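Folley Workshop Evening Course: Small Arm Build
Handout 4: Fingers, pads and the wrist camera

Read before the session. Bring the arm with the wrist joint assembled and the base bolted down. The fingers should already be printed. Anyone still waiting for a free printer can use a spare set from the Rendo drawer and swap later.

4.1 Printing the fingers

Print each finger on its back, with the gripping face vertical. Layers then run across the finger and the tip carries load along them. Use 80 percent infill for the first 7 mm behind the gripping face and whatever you like elsewhere. The slots on the upper side are for the pad clips. Clear them with a small flat file, not a drill, which tends to catch and split the wall.

Color is unimportant mechanically but matters to the camera. A finger that contrasts with the bench is easier to threshold. White or gray filament on a white bench will cause trouble in section 4.4.

4.2 Pads

Bare plastic slides. Two pad types have been tried in the workshop:

Ribbed rubber sheet, cut to shape and clipped. Good grip, slow to wear, hard to cut neatly.
Cloth tape, wrapped over the tip. Quick to apply. The edges lift and the adhesive creeps under side load.

Use the sheet unless you are only testing clearance. Degrease the tip, clip the pad, close the fingers lightly on a strip of card and check that both faces touch it along their full height. If they touch only at the bottom, the finger mounts are splayed. Shim the upper screw and repeat.

4.3 Camera mount

The bracket in the Tawfik drawing set holds the camera behind the fingers, looking between them. Fit it before routing the cable. Leave a loop at the wrist large enough for 90 degrees of rotation each way, then turn the joint by hand with the power off and watch the loop at both ends of travel.

Tilt the camera until both fingertips show in the lower corners of the view with the gripper open. If only one shows, the bracket is rotated. Loosen, correct, retighten.

4.4 Empty-bench reference

The Zakitz script finds parts by subtracting a stored view of the bare bench from the live one. The reference is taken with the gripper open, the arm in its ready position and nothing between the fingers. Fixed equipment at the sides may stay, provided it does not move afterward. Mask it, along with the fingers.

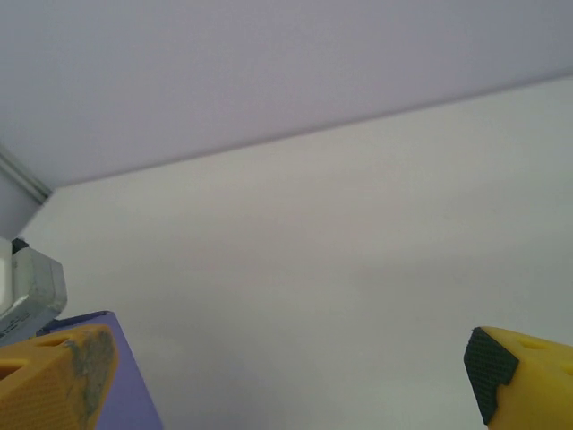 Store the reference under the same lighting you will work in. A matte bench still shades from one side to the other, and the difference is enough to trip a low threshold. Start the threshold high and lower it in small steps until noise appears, then go back 2 steps.

The line where the bench meets the wall is a common source of false parts. A small error in the ready position shifts it in the view, and subtraction leaves a thin strip. Either mask everything above the line or reject long, narrow regions by aspect ratio. The mask is simpler.

Retake the reference after any change to the pads, bracket or lamp.

For next session: pads fitted, reference stored, and a printed copy of your mask settings.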